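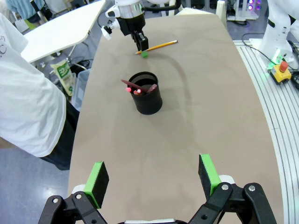
The pen cup, with one yellow pencil still to go in.

Welcome to the desk page of my tidying gallery! I've been at this since December, one surface at a time, and the tan table was the job I kept putting off. Only one picture on this page so far (the rest of the Luddale set goes up when I've sorted it), so I'll ramble a bit about what's in it.

The cup is black and cylindrical, with all those little holes, and I'm very fond of it. I bought it in Grisville for 7 dollars, along with a tray in the same colour that I never use. It's a good size for a small handful of pens and hopeless for a big one, so I've stopped trying to cram everything in.

The long dark maroon pencil is my favourite. It leans out over the rim whatever I do, and I've given up straightening it. Mwende Kioko gave me a set of them years ago and I'm still working through it.

Pink cap, dark red, red and pink... you can tell which end of the colour range I reach for. The blues and greys live in a tin in the other room, 32 of them at last sorting, and plenty need chucking out.

The yellow pencil is a proper wooden one with a metal ferrule, sharpened and lying further up the table near the little green cube. I like a plain yellow pencil for lists. Melquiades Cuevas swears by mechanical ones and we've agreed to leave it there!

My rule for a table is simple enough: cup in the middle while I sort, strays back in one by one, then a wipe over with a damp cloth. I do the whole thing before my tea goes cold, or I wander off and start on the bookshelf instead.

Next up is the stationery drawer, which is a horror. If you've got a favourite pen cup of your own, leave me a note in the guestbook and tell me where you found it.

Page updated 23rd January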